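Forums > Kitchen & Pantry > Small Spaces > Snack storage, round 4

ronesard_flat
No pantry, one shelf. Snacks for a family of four currently live in a gray plastic basket and are never seen again. Drawer dividers or a second basket?

Bavano23
Second basket. You'll lose things in that one too, but at half the depth.

ona_kutt
Disagree. Tip it all out on a table first and line it up. I did mine Sunday and found I own far less food than I own packaging.

Bavano23
So your system is a table.

ona_kutt
My system is looking at it, Bavano. Small boxes either side, bag in the middle, basket waiting its turn. 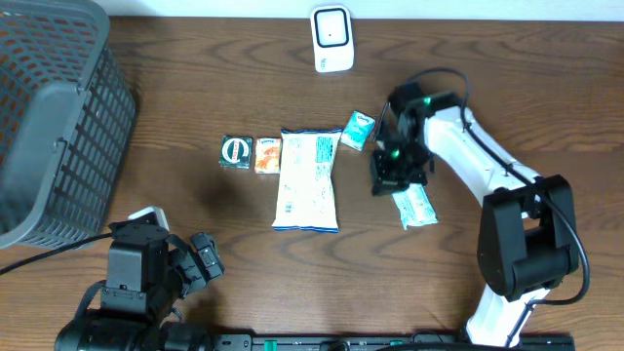
Lineup, basket at upper left

ronesard_flat
Nice wood grain. Does the snack bag go in last?

ona_kutt
Upright, at the back. Little cartons in front.

Bavano23
Mine go in first and come out as crumbs. Still voting second basket.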